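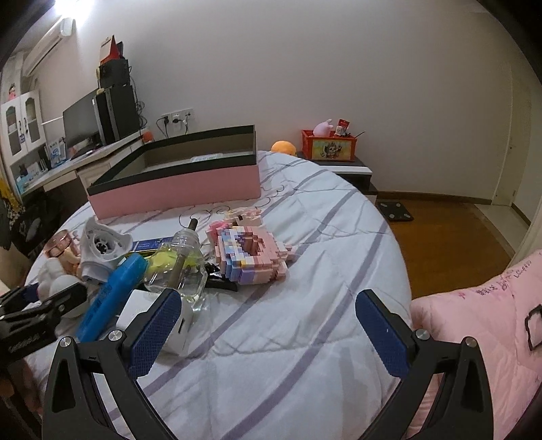 Grippers over the bed, with most of the sorting still ahead.

The Veltum kit cost 300 to rent for 14 days, and I had already decided to send it back before I got the foam out of the case. My daughter had decided the opposite. She was away at college, it was her room, and she had put the deposit on my card.

"You pick things up with it," she said over the phone. "That's all. You pick things up the way you normally would and it learns how."

"I pick things up with my hands."

"Mom. Read the card."

The card said that Cullus believed every home had its own way of being put in order. You held one gripper in each hand and cleaned a room, and Tultero, the part that lived on a server someplace, watched and remembered. When you had enough sessions in, a robot with the same grippers would come to your door knowing where everything went. The robot was priced separately. I looked for the price and found a form asking for my phone number.

I started with the bed, where she had left a pile of things she wanted either packed or kept. There was a clear bottle with a stick in it and a bright blue package lying across the striped bedspread. There was the block model in pink and white and lavender, all those little bricks, which had taken her most of a winter. The big pink box was open at the back of the bed. I squeezed the handles and the blue pads came together on nothing. I squeezed again.

The package went into the box on the fourth try. A voice from the case said, "Great job!"

"Was that it?" I asked the case. It didn't say.

The bottle took longer, and I will admit the pads held it well. I had expected it to shoot across the floor. I carried it to the box with my elbow sticking out like a chicken wing and set it down harder than I meant to. Great job.

Then I came to the model and stood there.

I called her back. "How does it know what's trash?"

"You show it."

"But I'm asking you. I don't know if you want half of this. How can I show it something I don't know?"

"So do it the way you think."

"And then it does it that way forever."

She said I was being difficult. I said I was being billed. She said a family in Odoi had done 761 sessions and the robot folded their towels now. I asked who told her that and she said it was on the site. I asked if the family was on the site too, with faces, and she said there was a drawing of them.

There was a line at the bottom of the card that I read to her out loud. For best results, Cullus recommended 3000 sessions. I had done one, if it counted two objects as one. At the rate I was going she would be out of school and have a bed of her own somewhere else, with her own pile on it.

"It gets faster," she said.

"Does it, or do I?"

She had to go to class. I laid the grippers on the desk chair and the voice asked whether I wanted to end my session. I picked up the block model with both hands, one underneath, and asked myself where she would look for it in May. I tried the top of the closet. Then I took it down again, because she can't reach up there without the stool.

The case asked a second time. I told it to wait.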